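Research > Buildings and Sound > Working Papers

August 4, 2024 | By Jong-dae Ji
6 min read

4.2 Ceiling finish and speech carry

The rooms in the Wester and Grernholm buildings were surveyed with the same protocol. Of the 23 rooms, six had kept a suspended tile ceiling from an earlier fit-out. The others had been opened up to the slab and painted, with services left on show (Figure 2). We treat these as two groups in what follows, although the open group is less uniform than the name suggests. Slab height varies, and so does the amount of pipe, duct and cable run hung below it.

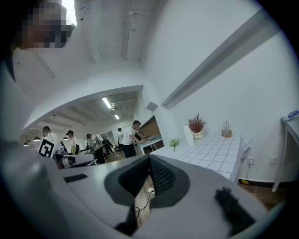

Figure 2. White-painted ceiling with thin exposed pipes and conduits.

Reverberation was longer in the open group in every frequency band we tested. The gap was widest in the bands that matter most for speech. Occupants noticed it. In the May questionnaire, which drew more than 900 responses, people in open-ceiling rooms were more likely to report following a conversation they were not part of, and more likely to say they had moved seats to get away from one.

Pipework made little difference by itself. We had expected a crowded ceiling to scatter sound and soften the effect, as Pyo suggests for larger halls, but rooms with dense services scored much the same as rooms with almost none. One possible reason is that the pipes are thin compared with the wavelengths involved. Large ducts may behave differently – only the Horkotstead annex had any, and it was left out of this part of the analysis.

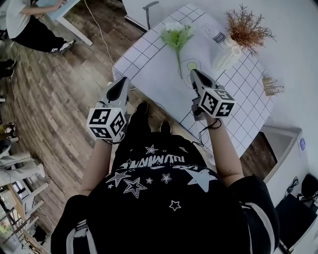 Furniture was harder to separate out. Hard tabletops were common in both groups, and carpet was found mostly under the tile ceilings, so the two effects overlap. When the carpeted rooms are dropped, the difference between the groups shrinks but keeps its direction. We did not record curtains or soft seating in enough detail to include them in the model, and the results for the smallest rooms should be read with that in mind.

Complaints about noise from the pipes themselves were rare and came mainly from rooms next to a riser. These are taken up in Section 4.3 along with the ventilation readings.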